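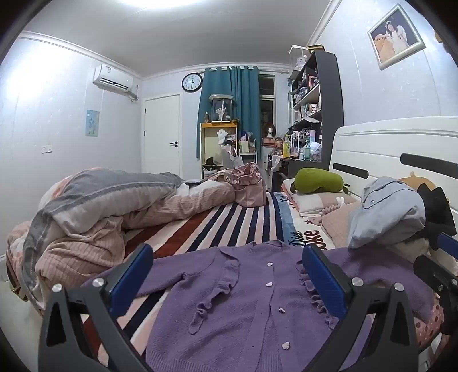
Lavendelfarbene Strickjacke, flach ausgelegt auf dem Bett.

LIESMICH zu "Brinard", Sammlung Kleidung falten und Zimmer aufräumen

Hallo und schön, dass du bis in den Ordner gefunden hast! Ich bin Idun Dalen und habe den größten Teil dieser Sammlung zusammengestellt, sortiert und beschriftet. Die Datei ist mit der Zeit gewachsen, also bitte nicht wundern, wenn manches doppelt vorkommt.

Was drin ist

Insgesamt 2136 kurze Aufnahmen aus bewohnten Schlafzimmern, verteilt auf sechs Wohnungen. Es geht um Kleidung auf Betten: Strickjacken, Hemden, Shirts, Hosen, dazu Decken und Kissen, die nun mal mit auf dem Bett liegen. 800 davon zeigen Strickware, und das ist ehrlich gesagt mein Lieblingsteil, weil Strick sich so herrlich störrisch benimmt. Ein Hemd hat Kanten, an denen man sich festhalten kann. Eine Strickjacke mit Rüschen an der Knopfleiste und an den Schultern hat vor allem Meinungen.

Die Zimmer haben wir so gelassen, wie sie waren. Zerknautschte Decke auf der einen Seite, Kuscheltiere auf der anderen, ein gestreiftes Laken darunter – genau das wollte ich haben! In der alten Sammlung (Vorndale, falls die noch jemand kennt) lag jedes Teil auf einem glatten grauen Tisch, und wer damit gearbeitet hat, stand beim ersten richtigen Bett ziemlich dumm da.

Wie gefaltet wird

Bei Strickjacken gilt immer dieselbe Reihenfolge: Vorderseite nach oben, Knopfleiste in die Mitte, beide Ärmel nach innen, dann die Seiten einschlagen und zuletzt von unten nach oben. Die Rüschen werden vorher einmal glattgestrichen. Ob die Knöpfe offen oder zu sind, steht in der Spalte "knoepfe". Bei Hemden und Shirts geht der Kragen nach oben, Hosen werden längs halbiert und dann zweimal quer.

Fertige Stapel dürfen auf dem Bett liegen bleiben. Hellblau auf Schwarz, Hell auf Dunkel, das ist alles egal, Hauptsache, das obere Teil rutscht nicht.

Die Spalten

teil: was gefaltet wird (strickjacke, hemd, shirt, hose, sonstiges)
farbe: so, wie ich sie nennen würde, also "lavendel" und nicht "violett 3"
knoepfe: offen, zu, keine, unklar
unterlage: laken, decke, matratze, boden
muster_unterlage: uni, gestreift, kariert, bunt
umgebung: freie Notiz, meistens zu Kissen, Plüschtieren oder Taschen in der Nähe

Die Spalte "umgebung" ist bei 423 Aufnahmen leer, da bin ich noch dran. Wer mir helfen mag: Ein Satz reicht völlig, zum Beispiel "Kissen mit grünem Avocado-Plüschtier rechts, rosa Steppbeutel hinten". Bitte keine Romane (das sage ausgerechnet ich).

Was nicht so gut klappt

Gestreifte Laken sind schwierig, vor allem mit breiten dunklen Streifen. Helle Strickware hebt sich auf Marine und Dunkelrot wunderbar ab, auf Creme schon weniger. Schrift auf Bettwäsche habe ich nicht gesondert erfasst. Und bei "farbe" bin ich zwischen Flieder und Lavendel geschwankt, bis ich im März alles auf Lavendel umgestellt habe. Falls dir noch ein "flieder" begegnet, schreib mir.

Socken fehlen fast ganz. Die kommen in die nächste Runde, zusammen mit den Zimmern aus Mirton.

Versionen

0.3: Farben vereinheitlicht, Spalte "knoepfe" ergänzt
0.2: Hosen dazugekommen, doppelte Einträge gelöscht
0.1: erster Stand, nur Strickjacken und Hemden

Nutzung

Für Forschung und Lehre gern und frei, bitte mit Nennung von "Brinard, Idun Dalen". Für alles andere erst fragen. Die Bewohnerinnen und Bewohner haben zugestimmt, dass ihre Zimmer gezeigt werden. Versucht bitte trotzdem nicht herauszufinden, wer wo wohnt.

Fehler am liebsten direkt in die Liste "offen.txt" eintragen, mit Nummer der Aufnahme. Ich schaue sonntags rein.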